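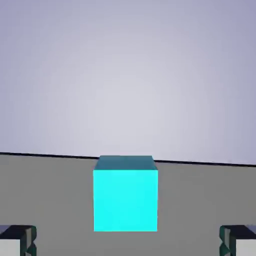 Tamine to Expand Robotic Picking at Brodosstead Plant

BRODOSSTEAD, May – Tamine will add 6 robotic picking cells to its Brodosstead packing hall, where 117 people are employed. Each cell's program is tested in simulation before it goes to the floor.

No positions will be cut. Packers who now lift cartons by hand will train as cell operators over 2 months at full pay.

"Our staff asked for less lifting and steadier shifts," said Omolara Onyeka, Plant Director.

Media contact: Ruben Visser, Tamine Press Office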